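Grey speckled foam, what do you use it for?

gadside_lou
Started clearing out the spare room on Sunday and I've ended up with more packing foam than I know what to do with. It's the grey flecky sort, feels halfway between felt and sponge. Some is in big sheets, some in daft shapes with fingers and notches. I paid 20 quid for a Darkow storage box just to keep it in and now the lid won't shut!

I hate binning it, so I'm trying to work out what's worth keeping.

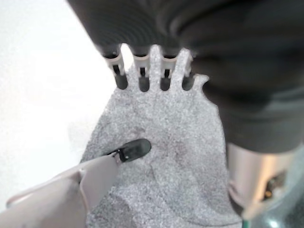 Anyway, the flat sheets are easy, they go under the sewing machine and it's much quieter. It's the odd shapes I'm stuck on. Do you lot trim them square or leave them be?

tinpot60
Leave them. The fiddly bits are handy for wedging between glasses when you move house. I did 3 moves with the same bag of offcuts.

Van der Merwe fan
Disagree, sorry. Once it's creased it never sits flat again and it just takes up room. Cut out the good middle, chuck the rest. Bread knife does it lovely.

tinpot60
A bread knife?? You'll have crumbs of it everywhere. Big scissors, every time.

Van der Merwe fan
Not if you go slowly. Mine came out fine and I lined a whole drawer with it.

mossy200
Does it mark easily? I had some from Dronamport and it showed every grubby fingerprint, gave up in the end and put it in the shed under the plant pots.

gadside_lou
Yes it does a bit mossy, mine's got smudges on already. Not fussed for a drawer though. Going to try the scissors first (sorry bread knife person) and I'll keep a few fiddly ones back for the glasses.

Van der Merwe fan
Your loss lol. Mind your good scissors, it blunts them.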